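Automation and Everyday Work
Week 5 handout: Can machines do the chores yet?
Prepared by Man-lok Chung for the Tuesday group

Please read this before the class and bring it with you. The questions for discussion are at the end. You do not need any mathematics for this week.

1. What we mean by a chore

In the first weeks we spoke about machines which do one thing in one place. A dishwasher is a good machine of this kind. It does not know what a plate is. You put the plate in the rack, the water comes from below, and after some time you take the plate out. The hard part of the work, to find the plate under the newspaper, scrape it and place it between two other plates, is still done by you.

For this course I use the word chore for a job that has three properties. The objects are not always the same. They are not always in the same place. And the person who asks for the job does not explain it fully. "Clear the table" is a chore. "Move part A to fixture B" is a task, and factories have done such tasks with machines for a long time.

Shop-floor work is often put together with tasks, but this is only partly correct. Fergal Quinlan, who spoke to us in Week 3, has worked many years at the packing firm Mac Suibhne. He told us that the fixed machines there run well, and that most of the labour is spent at the ends of the line: opening cartons, removing a crushed one, wiping a spill, finding the right label roll. These are chores too, even if they are paid ones.

2. Why clearing a table is difficult

Divide the job into steps and you will see where the difficulty is. The machine must find the objects. It must decide which are rubbish, which are to be kept and which are to be washed. It must take hold of each one without breaking it or spilling it, carry it somewhere, and let go of it. Then it must know that the job is finished.

Finding the objects is now the strongest step. Deciding is weaker than many people think. A half-finished drink may be rubbish or may belong to somebody who is coming back in a minute, and a person would ask, or look at the coat on the chair.

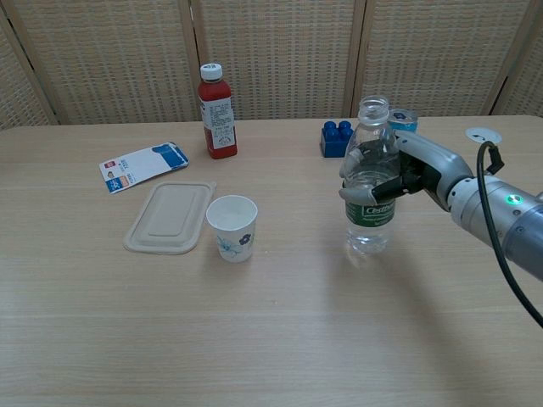

Grasping is the step we will study most closely this week. It depends on the shape of the object, on its weight, on how stiff it is, and on what will happen if the hand is wrong by a few millimetres. A thin plastic bottle is a good teaching object for this reason. If you hold it softly it can slip, and if you hold it hard the wall goes in. With the cap on, a hard squeeze is not such a problem. With no cap, and water still inside, as with the Cestbon bottle in the robot's hand, the same squeeze can push water out at the neck. Look also at what stands near it. A can is directly behind the bottle, so the fingers have to close without pushing it over, and the small paper cup with the blue flowers would need a much lighter grip than the bottle does. For a person these changes of force happen without thinking. For a machine each one must be measured, learned or programmed.

Letting go is often forgotten by students. An upright bottle must be put down upright, on a surface whose height is known, and the fingers must open without pulling it over. In many trials I have watched, the pick-up was fine and the trouble came at this point.

3. Reading the numbers

You will find many claims of success in the reading. I ask you to be slow with them. Take the practice case from the Parach kitchen trial, which we will use in class. The team recorded 2,671 attempts to pick up an object. Of these, 369 were failures. This gives a success rate of a little over 86 per cent, and it sounds rather good.

Now think of a table with eight things on it. If every pick has this same chance, and if one failure does not affect the next (both are simplifications), the chance to clear the whole table without any mistake is only about 30 per cent. In other words, the robot fails somewhere on most tables. Sigrun Dahlgren, who ran the trial, makes one more point in her report: more than 613 of the attempts were made after a person had moved the object to an easier place. When you read a rate, look for who moved what before the attempt began.

4. Three positions

For the debate we will have three speakers. I give here a short form of each position.

Gráinne Fahy will argue that the home is nearly ready. In her view we should accept a slow machine which works at night and leaves the difficult objects for us.

Ultan Gallagher will argue that shops and workshops come first. The floor is flat, the light is constant, and there is someone on duty who can help when the machine stops.

I will take the third position myself. I think that single steps are almost solved in good conditions, but that the full chore is not, and that we should pay for the full chore only.

5. For discussion

Choose one chore you did yesterday. Write down each step, also those you did without noticing. Mark the step where you would least trust a machine.

Would you accept a robot which clears the table correctly but takes forty minutes? Does your answer change for a person who cannot easily use their hands?

Who should pay for the broken glass?

Reading for next week: the Ulell workshop notes, first two sections only. The short film from Rurnska can be seen in the library during opening hours. Please write half a page on one failure in the film and at which step it happened.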